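Household Guidance for Voice Performers: Recording, Practicing and Keeping Your Voice at Home

Issued by the Villalobos Performers' Guild, Member Services

The following guidance is intended for members who record auditions, narration or animation work from a house or apartment. It replaces the leaflet "The Quiet Closet," first distributed in 2010, and incorporates corrections submitted by members after the last printing. Members who rent should read their lease before fixing anything to a wall or door.

Choosing a room

The best room for recording is seldom the largest. A small room with soft contents will generally give a cleaner result than a spare bedroom with bare floors, and a walk-in closet filled with winter coats remains the most dependable choice in an ordinary home. Clothes should be left hanging at uneven depths. A closet that has been emptied for the purpose and lined with thin foam usually sounds worse than it did before.

Members should stand in the room at the hour they expect to work and listen for two full minutes without speaking. Sounds that pass unnoticed in daily life become plain: a bathroom fan on the other side of the wall, a loose vent cover, a neighbor's garage door. Vent covers can be quieted with a strip of felt under the rim. Fans must be switched off for the length of the session, and members are reminded to switch them on again.

Parallel bare walls produce a short, hard echo known as flutter. Clap once, sharply, at mouth height. If a ringing tail follows the clap, hang a quilt on one of the two walls, leaving a gap of a hand's width behind it. The gap matters more than the thickness of the quilt.

Blankets and hanging hardware

Moving blankets are heavier than they look when folded. A tension rod of the kind sold for shower curtains will carry one blanket across a narrow closet opening, provided the rod is seated against solid trim and has been twisted fully tight. Two blankets call for a closet pole in proper brackets, screwed into studs.

Blankets bought new often carry a strong smell of dye or packing oil. Air them outdoors for several days before use. A performer working for an hour in a closed space with a new blanket may find the throat irritated by the end, and the cause is easily mistaken for fatigue.

Wash blankets in April and again when the heat is turned on for the season. Use an unscented detergent and dry them completely. Damp quilting holds a musty odor that will transfer to the clothes stored beside it.

The kitchen during a session

The kitchen is the noisiest room in most homes and is frequently the nearest to the recording space. Refrigerators cycle on and off, ice makers drop their load without warning, and coffee grinders can be heard through two closed doors. Grind coffee before the session or after it. Members who unplug a refrigerator in order to record are advised to place their car keys inside it, so that they cannot leave the house without finding it warm.

Drinking water should be at room temperature. Fill a cup well in advance and set it outside the closet door on a folded towel, away from the microphone cable. Coffee is a matter of individual tolerance. Members who find that it dries the mouth should leave at least an hour between the last cup and the first take. 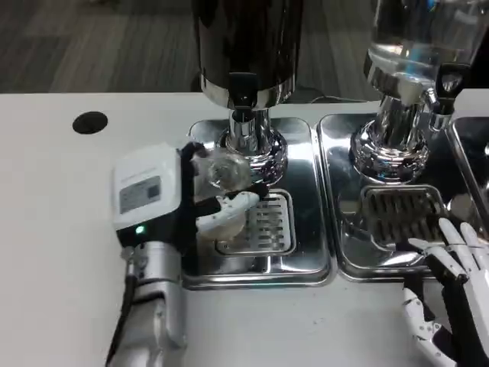

Food before reading

Mouth noise, the small clicks heard between words, is the most common reason for a home recording to be returned. Dairy products, chocolate and salted snacks tend to make it worse. A few slices of tart green apple, eaten shortly before reading, reduce it for many performers. Keep the slices in a covered dish with a little lemon juice to prevent browning.

A light meal two hours before a session is preferable to no meal at all. The microphone will pick up an empty stomach as readily as it picks up a truck. Soft bread, plain rice and cooked vegetables are suitable. Carbonated drinks are not, for reasons that will be evident to anyone who has tried to deliver a long speech after one.

Honey may be taken for comfort. It does not reach the vocal folds and should not be treated as a remedy. A performer who is hoarse for more than two weeks should see a physician.

Steam and humidity

Heated indoor air dries the throat overnight. A bowl of hot water and a towel will provide steam for those who want it. Place the bowl in the kitchen sink so that it cannot tip, let it stand for a few minutes until the steam is comfortable on the face, and breathe gently through the nose and mouth for a short period. Never carry a full bowl of just-boiled water from room to room, and never leave it within reach of a child.

Room humidifiers should be emptied and wiped dry each morning. White scale in the tank can be removed with equal parts of white vinegar and water, left to stand for 20 minutes and rinsed twice. Turn the humidifier off before recording. Do not run one inside a closet in which microphones, cables or scripts are stored.

Scripts and stands

Paper is audible. Print on one side only, leave the pages unstapled and spread them across a wide music stand covered with a hand towel, so that no page need be turned during a take. If a turn cannot be avoided, stop speaking, turn the page and begin again from the start of the sentence.

Milovan Lazarević, who prepared the section on scripts for the previous leaflet, recommends page protectors from which one side has been cut away, as these slide without rustling. Other members have found that the plastic reflects sound into the microphone. Both views are recorded here, and members may try the method for themselves.

Tablets make no rustle but introduce other problems. Turn off all notifications, set the screen to stay lit and carry the charger out of the room. Some chargers produce a faint whine that is inaudible to the performer and entirely audible to the client.

Cables, dust and small repairs

Coil cables loosely, in the direction in which they naturally fall, and secure them with a cloth tie. Rubber bands harden and leave a residue on the jacket. That residue may be lifted with a cloth barely dampened with rubbing alcohol, kept well away from the connectors.

Foam windscreens break down with age. When the foam leaves dark crumbs on the fingers, discard it. A windscreen in good condition may be washed by hand in lukewarm water with one drop of dish soap, pressed in a towel and left to dry overnight. It should not be wrung. A nylon screen can be made at home from an embroidery hoop and a clean pair of stockings, and should be held in place by a clamp that does not touch the microphone stand.

A stand that sinks slowly during a session can often be corrected by tightening the collar with a dry rubber jar opener. Oil should not be applied to the collar. A squeaking stool is best replaced, although a little candle wax rubbed into wooden joints will serve for a day's work.
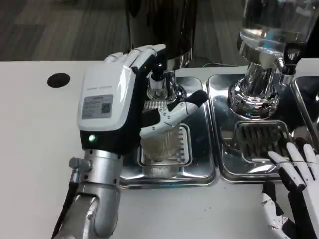

Neighbors and shared walls

Performers who record shouting, creature voices or battle scenes should inform the household next door beforehand. A short written note is sufficient and should state the hours. Sessions of this kind ought not to begin before nine in the morning or continue past eight at night. Špela Georgiou of the Odollow chapter has supplied a sample note, which is available from Member Services and may be copied freely.

A solid door blocks more sound than a hollow one, but most of the loss in either case takes place around the edges. Fit self-adhesive foam tape to the sides and top of the door stop, and a brush sweep at the bottom. Check that the door still latches without force. Any room in which a performer works with the door sealed must be opened and aired between takes. Do not seal a closet from the inside.

Storage of recordings

Label every file with the performer's name, the role and the take number before it leaves the computer. Keep a second copy on a separate drive stored in a different room. Household drives should be kept off windowsills and away from radiators.

Paper contracts and session notes may be kept in an ordinary accordion file. Members in the Skaswood area have access to shelf space at the chapter office, where 74 boxes are available for a small yearly fee. Boxes are to be no larger than a standard banker's box, and must not contain food, batteries or liquids.

Obtaining printed copies

Printed copies of this guidance may be requested in writing from Member Services, 676 Bravance Street. Please state the number of copies required and the chapter to which they should be sent. Corrections and additional household tips are welcome at the same address and will be considered for the next printing. Submissions should be typed, signed and no longer than one page - they cannot be returned.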